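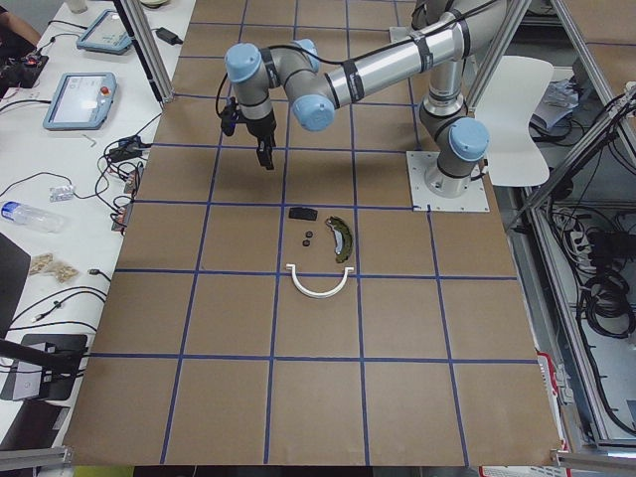 One arm over the grid, with the brake shoe, the pad and the white curved part laid out in front of it.

Last updated: January

I've been using Cultislow on our bench for two months now, and enough people have asked me whether they should bother with it that I'm putting the whole thing in one place. Short answer, I like it a lot, with one big grumble that I'll get to.

If you haven't run into it, Cultislow is a training method from the Stillberg group. You collect your demonstrations by hand, the usual way, and then their code goes through them and finds the bits where the gripper is close to doing something that matters: closing on a part, lining up over a drop spot, letting go. Those bits get stretched out in time. Everything else, all that sailing across the table, gets squeezed. The policy ends up trained on data where the fiddly moments take up most of the room. The paper makes a pretty big deal of the math, but the idea is about as plain as it sounds and I think that's a point in its favor!

We had been on Clolletti before this. Clolletti is fine, I don't want to be mean about it, it got us going when we had next to no data. But it treats every second of a demo the same, and with brake parts that's a problem. A brake shoe is curved, so there's a right place to grab it and a lot of wrong ones, and the small round pieces are just plain annoying. Clolletti would go over there beautifully and then shut its fingers a hair too early (every time, I swear, the same hair).

So, the setup. Brown paper top, blue tape grid, brake shoe, flat pad, a white plastic curved thing and the little black pieces. The job is to pick each one up and put it down in a cell we name. I trained on 565 demonstrations, all recorded by our own people on our own table, and I used the same set for both methods so I wasn't giving the new one any extra help.

The difference on the small stuff was the first thing I noticed. With the old policy I used to look away when it went for a tiny part. With Cultislow it comes down, hangs there a moment, shuffles over a touch and then closes. It looks sort of thoughtful, which I know is silly to say about a policy. Pick rates on the small pieces went up enough that I stopped keeping the spare ones in my pocket.

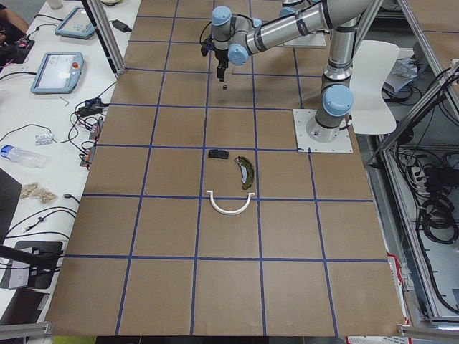 What it's like to set up

Easier than I was afraid of. The install took me an afternoon, and most of that was my own mess with old packages. You point it at your demo folder, tell it which channel is the gripper and which is the wrist camera, and it spits out a stretched copy of everything. It never touches the originals, thank goodness.

There are two settings you really need to care about. One is how far ahead of a grasp the slow part begins, and the other is how much it slows. I left the first alone and turned the second down, since the default made the arm creep so badly over the brake shoe that I went and got coffee and came back and it was still thinking it over. Turn it down too much, though, and you're pretty much back to plain training. I'd love a little preview tool for this. Right now you change the number, retrain, watch, sigh, and change it again.

The docs are good up to a point. The quick start is lovely. The page on using two arms is a single paragraph and it reads like somebody wrote it while putting their coat on.

Now my grumble - the wrist view. Cultislow leans on the wrist camera harder than anything else I've tried, because the slow parts of a demo are the parts when the gripper is right down by the table. Your tabletop is suddenly a big share of your training data. Scuffs, creases, tape that has lifted and left a gap in the line, a loose thread near the corner of a cell, all of it goes in there and gets stretched along with the good stuff. I hadn't given our tape a thought in ages. Then I sat down with a pile of wrist frames and oh boy. 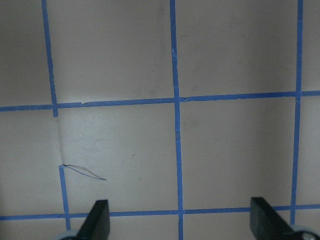
Can I use Cultislow on demonstrations I recorded before I had it?

Old recordings work fine as long as the gripper signal was saved along with the video. The code needs to know when the fingers opened and closed, and it can't guess that from pictures alone.

Back to two arms for a minute. I ran the Lamrani task list on it too (that's the set of hand-over and sorting jobs we use in-house for anything new), and here I'm less sold. When the left arm is in a slow part and the right one isn't, the method has to pick whose clock wins, and it picks the slow one. So the other arm just dawdles along. It's safe enough, and I never had them get in each other's way, but a sorting job that used to feel snappy now has these long polite pauses in it. For jobs where both arms really work on the same part I'd guess it makes more sense. I haven't tried enough of those to say.

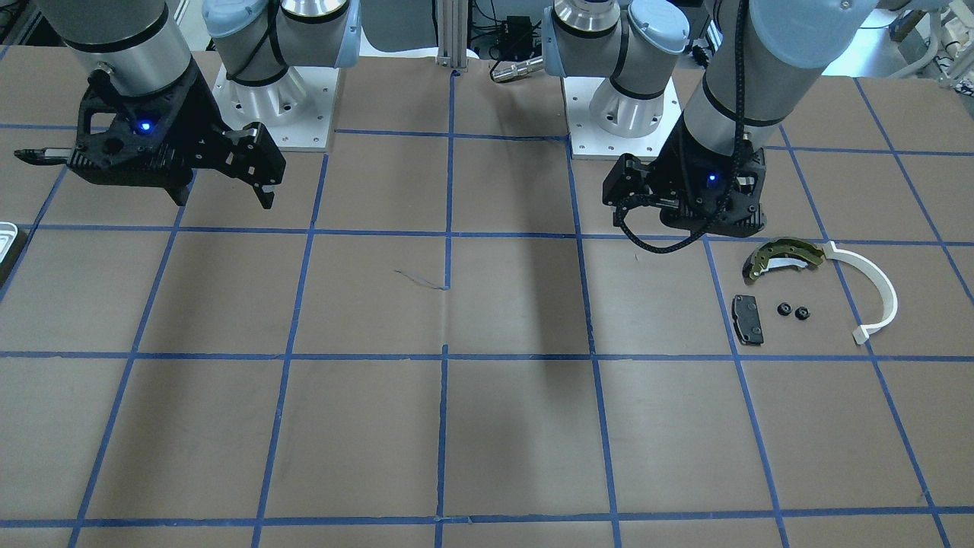

Both arms over the grid, grippers empty, parts on the right.

Would I go back to Clolletti? For moving big easy things from one side of a table to the other, maybe, it's quicker and it trains faster. For small parts or odd shapes I'm staying put. If you do try Cultislow, press your tape down and pick the fluff off the table before you record anything, and start with the slowdown lower than they tell you.

I'm going to redo the pad placements next with fresh tape, same settings, and I'll add the results to this page when I have them.

2 comments | Share this review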